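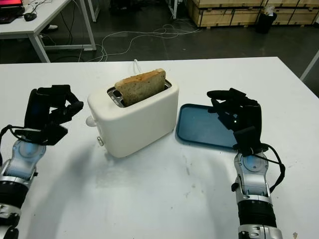 Nelell Releases Tanden Breakfast Station for Small Shared Kitchens

November | By the Nelell Press Office, Anville

Last updated: November, 9:40 a.m.

ANVILLE – Nelell, a supplier of countertop equipment for offices, guesthouses and student housing, has released the Tanden breakfast station, a matched set consisting of a two-slot toaster and a flat serving tray. The set is intended for shared kitchens where counter space is limited and the toaster stays out all day.

The Tanden toaster has a cream-white body with rounded edges. The two slots run parallel, one behind the other when the unit faces the user. The knob and button are at the left, so the right side of the unit can stand directly beside the tray. The cord leaves from the back.

The tray is dark teal blue and rectangular, with rounded corners and a slightly raised rim. It lies flat on the counter to the right of the toaster and takes slices as they come out. Toast should be laid in a single layer, as stacked slices soften on the side that faces down. The rim holds most loose crumbs when the tray is carried to the sink.

Slot fit and slice height

The slots were sized for packaged sandwich bread. During development, Nelell compared 26 breads sold in and near Anville, including white, seeded and rye loaves. Slices were loaded upright, crust edge up, and checked for lean, contact with the slot walls and height above the top of the appliance.

A standard sandwich slice stands above the top of the toaster when it rests in the slot before the cycle starts. This is within the design range. The exposed part of the crust is the area used for loading and removal. Shorter slices, such as the end pieces of a round loaf, can sit below the rim of the slot. They should be lifted only after the toaster has been switched off and unplugged. Metal utensils should not be placed in either slot at any time.

When a single slice is toasted, either slot can be used. Nelell recommends alternating between the two in kitchens with heavy use.

Handling of soft bread

Fresh white bread has a fine, open crumb that compresses under light pressure. A slice pinched in the middle of its face can keep a dent, and the dented area browns unevenly. The instruction sheet supplied with the set covers this point in the section on loading:

1. Take the slice from the bag by the crust. Separate slices that have stuck together before bringing them to the toaster.

2. Hold the slice near its crust edge, with as little pressure on the crumb as it will take without slipping. Small dark flecks in the crumb do not affect toasting.
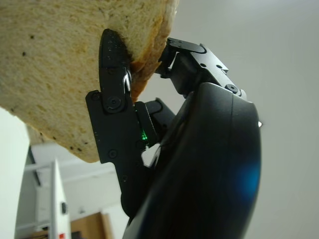
3. Lower the slice straight into the slot until it rests on the bottom. Do not force a slice that touches both walls.

4. Set the knob and start the cycle. First-time users should begin at the lowest setting.

5. When the cycle has ended, lift the toast by the exposed crust and lay it on the tray.

Cleaning

The outside of the toaster and the counter beneath it can be wiped with a damp cloth once the unit is unplugged and cool. The tray should be washed by hand. Abrasive pads leave marks on the finish and are not covered by the warranty. Crumbs should be emptied at the end of each day of shared use.

Trial placement

Before release, the set was placed in 82 shared kitchens operated by Godoy, a student housing company. Sites kept the toaster and tray on the counter for one term and logged jams, scorched slices and damaged parts. As a result of the logs, the instruction sheet was rewritten to put the loading steps ahead of the browning chart, and a line on frozen slices was added.

Availability

The Tanden breakfast station ships from the Anville warehouse in cartons of 4 sets. The first production run is over 300 sets. Replacement trays can be ordered separately. Toasters are not sold without a tray at this time.

Trade orders and requests for the instruction sheet are handled by the Nelell sales desk in Anville.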